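Bench notes, November, 09:36

Jekadia tank valve, DIN, in from Kamran Heydari for a slow leak at the bonnet. Filled to 3000 psi and left on the rack overnight; gauge read 2345 this morning. Soap test showed bubbles at the stem only. Burst disc side clean.

Drained, valve pulled. Stem O-ring flattened on one face, backup ring nicked. 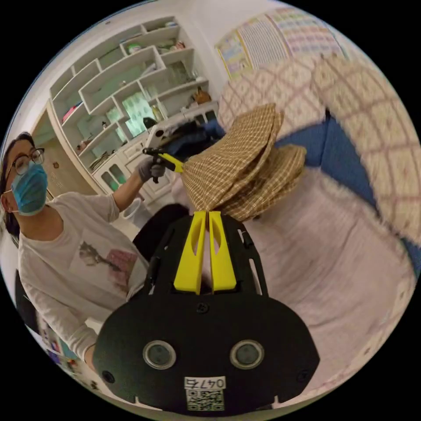 Replaced both from the Hashemi kit. Seat has a ring mark but no pitting, so I left it in. Threads cleaned, light film of oxygen-safe grease on the stem, none on the seat.

Torque spec in the Daken sheet does not match the one Alina Enache wrote inside the cabinet door. Used the sheet. Alina, please check which revision yours came from.

Refilled slowly to 3000. No bubbles at the bonnet after 2 soap tests. Leaving it 36 hours before it goes back to Kamran. 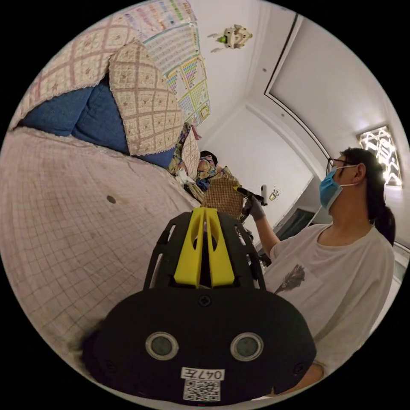
Gripper, label and code on the front

Still to do: order backup rings from Tredance, old size is down to the last bag.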